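Korkolia社区口述史项目参与者招募公告

Korkolia地方文化研究中心现面向社会公开招募口述史访谈参与者及访谈记录员。本项目旨在收集、整理并保存Wernetov旧城区居民关于日常生活、手工行业、集市贸易与邻里往来的个人记忆，所得资料经本人同意后纳入中心档案，供研究与公共教育使用。

一、招募对象

（一）访谈参与者，计划招募80名。须年满十八周岁，曾在Wernetov旧城区连续居住或工作2年以上。曾从事印刷、制鞋、烘焙、修理等行业者优先，职业经历中断者亦可报名。

（二）访谈记录员，招募2名。须具备良好的中文书面表达能力，能够独立完成录音转写与初步校对。有档案、历史或社会学专业背景者，在同等条件下优先考虑。

二、工作内容与时间安排

访谈参与者须接受一次单独访谈，时长约90分钟，如有需要可另行安排补充访谈。参与者可携带旧照片、信件、账册、票据等个人物品到场，由工作人员登记扫描后当场归还。访谈可使用普通话或方言进行，听力或行动不便者可由一名家属陪同。

记录员聘期自9月起，为期六个月，每周工作两个半天，上午时段为9时至12时。具体排班由项目组与录用人员商定。

三、待遇

访谈参与者每人可获得一次性补贴1,000元，于访谈结束并签署资料使用同意书后发放。中途退出者，按已完成的访谈时长计发。记录员按转写字数与工作时数计酬，标准载于聘用协议，面试时可当面查阅。

四、资料使用与隐私保护

所有录音与文字稿均以编号保存，未经本人书面同意不对外公开姓名及住址。参与者有权在文字稿定稿前审阅并要求删改，亦可指定某些内容在一定年限内不予开放。中心现存口述史录音1,467份，均依照同一规定管理。

五、访谈地点

访谈统一在Lapointe楼二层进行，楼内设有电梯。报名时请注明可到访的时段，项目组将尽量按个人意愿安排。

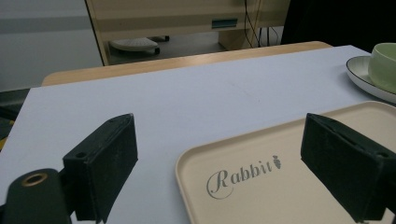
图：浅色桌面与米白色托盘

六、报名方式

有意者请填写报名表，交至Lapointe楼一层服务台，或邮寄至中心项目办公室。报名表可在服务台领取。申请记录员者须另附个人简历及一篇不少于八百字的文字作品，体裁不限。

材料经初审后，项目组将以电话通知入选者参加面谈。未入选者的申请材料不予退还，由中心统一销毁。

项目负责人：Hildegard Seidel
报名联系人：Gaétan Wong
合作单位：Zandari出版社

本公告由Korkolia地方文化研究中心负责解释。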